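## Masking the hands before plane fitting

Dita fits the table plane from head camera depth. If the hands are in view they pull the fit upward, and every object height downstream is wrong.

1. Start the `serkow` bridge and confirm joint states arrive for both arms.
2. Put the hands in the ready pose, low over the near corners of the table. Leave the props where they are. A board game with thin pieces makes a good test, as do a bottle and a piece of fruit.
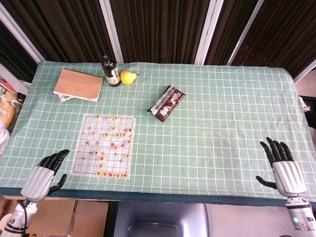 3. Render the hand mask from the current joint states:

 ```
 dita mask --links hand,forearm --dilate 3
 ```

 Fingers must be fully covered. If a thumb shows through, raise the dilation by 2.
4. Run the fit:

 ```
 dita plane --min-inliers 700
 ```

 Our last run returned 877 inliers on the downsampled cloud. A printed grid on the cloth has no effect, as color is ignored.
5. Save the plane to the Gakik planner config and restart the planner.

Cables are missing from the URDF. Add them to the forearm link as a capsule.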